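Progress report to the Yaman Fund
Galley Reuse Scheme, Cloretberg
Prepared by Annatjie Mahlangu, November 29, 2023

Where we are

You asked for a plain account of the first half of the grant, so I will start with the number people like to quote. We have taken in 364 pieces of office and kitchen furniture from firms in Cloretberg that were moving or closing. That figure appears in our leaflet and on the poster at the station, and I would ask you not to lean on it too hard. It counts what came through the door. It says nothing of what went out again to a household or a club that wanted it, and I think that is what you are paying for.

Necati Dursun keeps the outgoing book and has gone through it twice. Desks and chairs leave quickly. Filing cabinets hardly leave at all. We still accept them, mostly out of politeness to the donor firms, and they take up a whole bay. I have asked for this to stop from the new year and have met some resistance.

Glass-topped tables are the other sticking point. They are heavy, people worry about children, and our van has no proper rack for them. The trial rack from Bakau was fitted in October. It carries two tops at a time and the driver says it rattles. No breakages yet, but it has only done short runs.
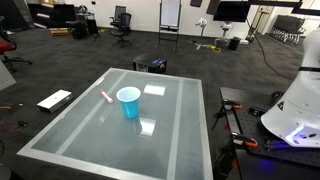 Repairs and the workshop

The application promised that half of all damaged items would be mended and passed on. I did not write that sentence and I would not have. Norbert Mikuš runs the bench and he is good at it, but a chair with a split seat can take him a whole morning, and the same chair sells new for less than his time costs us. We mend it anyway when somebody has asked for it. When there is no one waiting, I have begun to say no.

Training has gone better than I expected, which is not high praise. We offered 24 places on the evening repair course and they all filled. Seven people finished. Gülizar Uysal rang round the others and heard the same reply several times over: the evenings ran too late for the last bus. We have moved the start forward. Whether that was the true reason or just the kind one, I can't say until the next group is through. 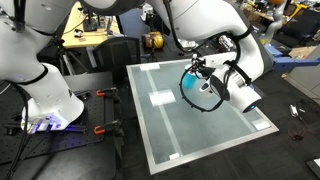
We also owe you an answer on the price list. The board wanted everything priced low enough that no family would be put off. In practice two dealers worked this out before most families did, and a fair share of the better desks went to them. Sevim Ateş now holds back the first pick for people referred by the advice centre. Sales income dropped at once. I believe that is the right way round, though you may see it differently when you reach the accounts.

Money

Spending is under budget, and I would not read that as thrift. The post of assistant driver stood empty until October, and the wages for it are most of the gap. Rent is as forecast. Van repairs are well over, and the van is old enough that I expect them to stay over. We may ask to move part of the unspent wages across to cover this, and will write separately.

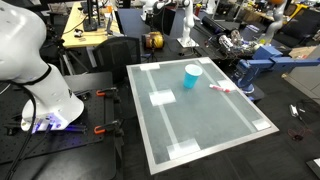
Square table with frosted glass top and brushed aluminium border

What you can expect next

The application speaks of 50 partner firms by the end of the grant. We have signed letters from plenty of firms and regular collections from very few. A letter costs a firm nothing. I would like to report in future only on firms that have given us something fit to use in the past quarter, and I ask for your agreement to that change. It will make the next report look worse than this one.

The visitor survey is not attached. Too few forms came back, and most of those were filled in at the desk with one of us standing there. Gülizar will try again by post.

Necati can send the outgoing book on request.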